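The Last Ten Feet of Kitchen Work

Industrial automation was built on repetition. A press, a palletizer or a welding cell performs the same motion thousands of times because the part arrives in the same place thousands of times. A household kitchen offers no such courtesy. The mug is wherever the last person set it down, and the spoon may be under something else.

For that reason, the Cotell Institute chose the kitchen counter as the subject of its latest review of household automation. The review covers 579 trials across two research programs, Balen and Adeyemi, and one commercial effort, Wostex, which is developing a clearing station for cafeterias and hotel break rooms. Each trial asked a single arm to complete one short chore: pick up a named item, move it, and release it upright in a marked area.

The results are mixed. Of the 579 trials, 400 were completed without human help. Most of the remainder failed at the moment of grasping, when a finger touched the rim of a vessel too early or closed on nothing. Flat utensils were the hardest class of object. A spatula lying on stone leaves very little for a gripper to hold, and systems that handled mugs with confidence often pushed the spatula along the surface until the time limit expired.

Speed remains the greater obstacle for commercial buyers. The median completed chore took 40 seconds. A cafeteria worker clears an entire table in that time, and does so while speaking with a guest. Wostex argues that its station is intended for overnight hours, when pace matters less. The review accepts the point but notes that few homes or small restaurants would pay for equipment on that basis.

Much of the progress now comes from simulation. A rendered counter can be rearranged in an instant, and nothing breaks when an arm misjudges a glass. The Balen program rehearses its grasps this way before any hardware is switched on.
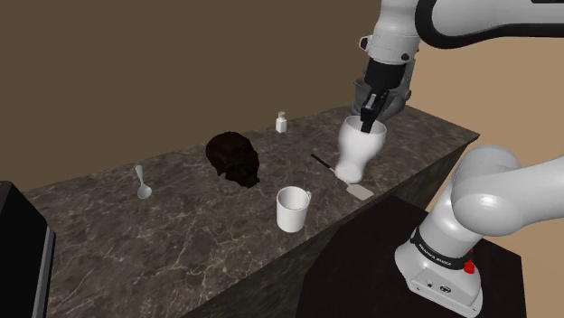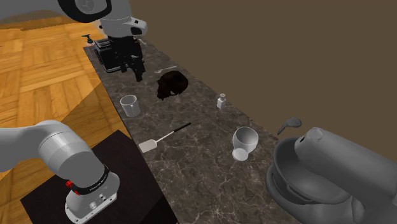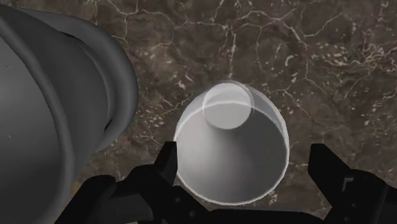 Simulated countertop work with a two-finger gripper.

The difficulty lies in the transfer from computer to counter. Friction, glare and small errors in camera placement are only approximated in software, and 189 of the trials were set aside to measure their effect. In that group, grasps learned entirely in simulation failed more often on shiny or transparent items than on dull ones. Additional practice with real objects narrowed the difference without closing it.

The review recommends that buyers ask for results on unfamiliar objects before signing any contract, and that developers publish their failures by type of item. A second round of trials, covering drawers and dishwasher racks, is scheduled to begin in December.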